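Nestus Appliance Reuse, Ostell
Progress report to the Sandhu Fund
Second period of the grant

Summary of the period

The grant pays for two things: the repair and free supply of washing machines, cookers and fridges to households in Ostell who have been without one, and a basic repair course for adults who are out of work. The target for the period was 200 appliances supplied. We supplied 212. The course had 40 places and we filled 32 of them. The shortfall is explained under Training.

Spending is within budget overall. Transport has gone over its line and parts have come in under. We would like to move the parts underspend across, and the request is set out near the end of this report.

Referrals

Most referrals still come from housing officers and from the two advice centres. The health visiting team began referring in December, after we changed the form so that it fits on one side of paper. The old form asked for proof of income to be attached, and it often came back incomplete. We now accept the referrer's word on income and check it only if something looks odd.

Washing machines remain the most wanted item. Requests for cookers went up in the colder months, and we had a waiting list for electric cookers from December until the end of the period. Gas cookers are easier to get hold of, but we can't fit them ourselves and the cost of a registered fitter is more than the cost of the repair. We have stopped taking in gas cookers unless they are nearly new.

We turned down a number of requests from outside the Ostell boundary. Some were from streets that are nearer to our unit than parts of Ostell are, and the families found this hard to understand. If the Fund is willing to look at the boundary again for next year, we would be glad to talk about it.

Supply of used appliances

The arrangement with the household recycling site has settled down. Site staff put aside machines that look complete and have an intact cable, and we collect in the morning before the site opens to the public. In the first period we were taking too many machines that turned out to be fit only for scrap. We now have a short sheet of things to look for at the gate: rust around the door, a cracked drum spider where it can be seen, a missing soap drawer, a fridge with a dented pipe at the back. This has cut the number of wasted journeys.

The removal firm that promised us returns from new deliveries has sent fewer than expected. They changed depot and our contact there moved on. We have written to the new depot and had a reply asking for our insurance details, which we have sent. 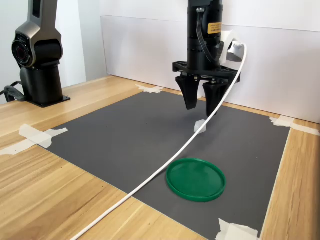
Landlords are the other source. Two of the larger letting agents now ring us when they clear a flat. Machines from rented flats tend to be basic models, and those suit us well. They have fewer things to go wrong, and the parts are shared across several makes. The drawback is limescale, and we replace a lot of heating elements.

Testing and safety

Every appliance is tested electrically before repair work starts and again before it goes out. The record card stays with the machine through the workshop and a copy goes to the household. We moved the record cards onto a simple database during the period. It is called Ever, and it was set up for us at no cost by a former trainee. It lets us look up any machine by its serial number, so if a maker issues a recall we can find out the same day who has an affected model. We have had one recall to deal with so far, for a tumble dryer. The household was visited and the dryer taken away and replaced.

We had no accidents to report. There was one near miss, when a machine being moved on a sack truck slipped from its strap on the ramp. The strap was worn. All straps have been replaced and are now checked at the start of the month.

Repairs and parts

Pumps, door seals and door locks make up the bulk of what we fit to washing machines. Belts and carbon brushes come next. We buy pumps in boxes from a wholesaler and take door seals from machines that are going for scrap if the seal is clean and soft. Fridges need less work, mainly thermostats and shelves, and a good clean.

Our fault returns in the first period showed that a fair share of repeat visits were for bad connections, with the main part working properly. The machine would stop part way through a wash, and on the bench it would run perfectly well.
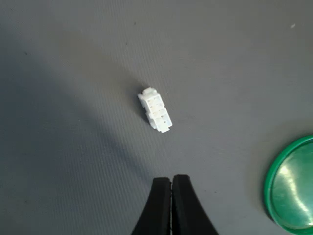 We changed how we deal with wiring as a result. Until then a loose or browned terminal was cut off and a new one crimped on, and the old housing was put back. The housings get brittle and the latch stops holding. Now the technician replaces the housing as well wherever we can match it. They are small white plastic blocks like the one shown, with a grid of square openings on the face and a raised latch or tab at the top, and it is worth a good look at both before ordering. We keep a drawer of the common sizes, and complete wiring looms are saved from scrap machines to fill the gaps. Repeat visits for this kind of fault have dropped, though it is too early to give the Fund a firm figure.

Parts bought in cost less than we had allowed for, mostly due to the looms and seals saved from scrap. We don't expect this to last. The wholesaler has already warned us of a rise in the price of pumps.

Training

The course runs over six weeks, three mornings a week, from half past nine to half past twelve. It covers safe isolation, use of a meter, stripping down a washing machine and an electric cooker, and basic customer care. Trainees work on real machines from the third week onwards.

We filled 32 of the 40 places. The unfilled places were all on the second course, which began soon after the bus route past the unit was cut back. The first bus now arrives too late for the morning start. We have moved the start of the next course to ten o'clock and asked the job centre to make the bus times clear to people before they sign up. We have also put money aside for taxis home when a session overruns.

Feedback from trainees was mostly good. They liked the practical work and wanted more of it. Several said the session on reading circuit diagrams went too fast, and we agree. It has been split into two shorter sessions, with the second one done at the machine and the diagram pinned up beside it. A few said the unit was cold. We have bought another heater, but the roller door is the real problem and the landlord has not agreed to replace it.

Some trainees have gone on to paid work, in delivery and fitting as well as repair. We are still collecting this information and will include it in the final report, as the grant agreement asks.

Delivery and households

Deliveries are made by our own van with a crew of two. We connect washing machines and electric cookers, take away the old appliance and show the household how to clean the filter. The filter leaflet has been redone with drawings and very few words, after complaints that the old one was hard to follow. It is being translated.

Upper-floor flats without a lift take up a lot of crew time. We have started asking about stairs at the point of referral so that those jobs can be booked for the first run of the day.

The van needed a new clutch in the period and was off the road for a week. We hired a replacement. Together with fuel, this accounts for the overspend on transport.

Request to the Fund

We ask for permission to move the underspend on parts to the transport line. No increase in the total grant is needed. The revised budget is attached as a separate sheet, with the original figures alongside.

Plans for the next period

The appliance target stays the same. We will run two further courses and hold open any place not taken up by the job centre for people who apply direct. We want to clear the waiting list for electric cookers, and have asked the letting agents to ring us first when a cooker comes out. The lease on the unit is due for renewal and we have asked for the roller door to be part of that discussion. We will let the Fund know the terms when we have them in writing.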